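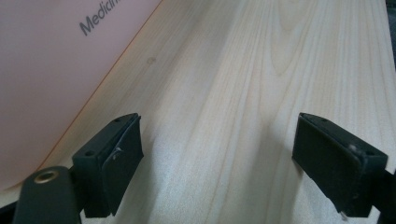 The reading room at the Gilley opens at 7, and on most mornings the woman who runs it is already wiping down the tables with a soft cloth. She asked that we leave her name out ("put the tables in instead"), so we will!

She loves pale wood, and she can talk about it for as long as you let her. "I wanted something light, with grain you could get lost in," she says. "Look at those arches, one tucked inside another. People sit down to study and I catch them following the lines with a finger. I do it too."

She bought the tables secondhand in February, after two stores had shown her nothing but white tops. "So clean, so boring," she says, laughing. "These have little spots in them. Why would I want to sand that out?"

The shelves hold 941 titles now, and 134 of them are on health and the body, easily the busiest section in the room. Nursing students come in before their shifts, and a retired couple is reading through the anatomy books together, a chapter a week. She keeps the medical things on the table closest to the door and likes to leave something out for whoever comes in next.
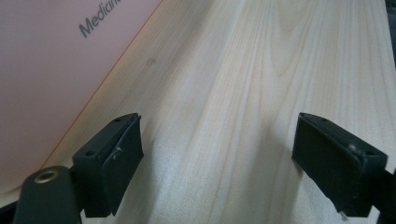
*Pink cover, pale wood: medicine at the Gilley.*

"Pink on that wood, isn't it lovely?" she says. "I'm supposed to care about what's inside, and I do, but a good color gets picked up. I've seen it happen over and over."

Her next plan is a long bench under the window, in the same light tone if she can find it. She has been to see one at Vukon and thought it was too yellow. "I'll keep looking," she says, folding the cloth over the back of a chair. "I have all summer, and I like looking at wood."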